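Demo 178

Third night on the dish. Ifor Craddock had his coat on still, no time to take it off, the Grullwood people wanted 189 good demos by morning and the count said 177.

"Again," he said. To himself mostly.

Hand on the controls. Down slow. Slower. The arm did what his wrist did, half a beat behind, like a kid copying a grown-up at church. He'd stopped thinking of it as a machine around demo fifty. More like a shadow with opinions.

Missed. The rim slid. He swore, deleted it, set the dish back in its square.

Landeg called from the hall, was he done. No. Was he close. No. Did he want soup. Yes, obviously, yes.

What bugged him was the hesitation. His own. Every time, right before the grab, he stopped for a breath, couldn't help it, and the training kept it. Last week they ran the thing on its own and it came down over the dish and just hung there. Waited. Then went in. Landeg laughed so hard she had to sit. It's you, she said, its exactly you, it's how you pick up the phone when your mother calls.

So now he was trying to teach it not to wait. Which meant not waiting himself. Forty-four years old and learning to pick up a dish.

He shook out his fingers. Pulled the chair in. Thought about teh phone, about December, all those rings he let go by.

"Okay. No stopping."

Record on. Down over the top row, fingers pointing at the paper, lavender rim right under.

He held his breath anyway.

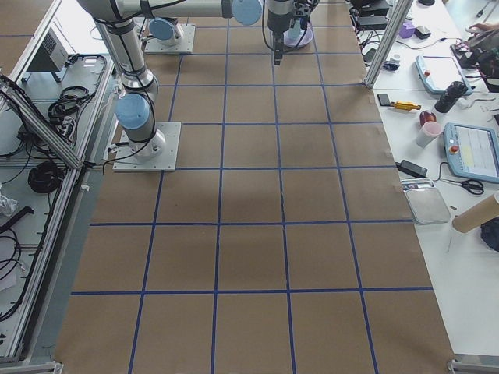 Demo 179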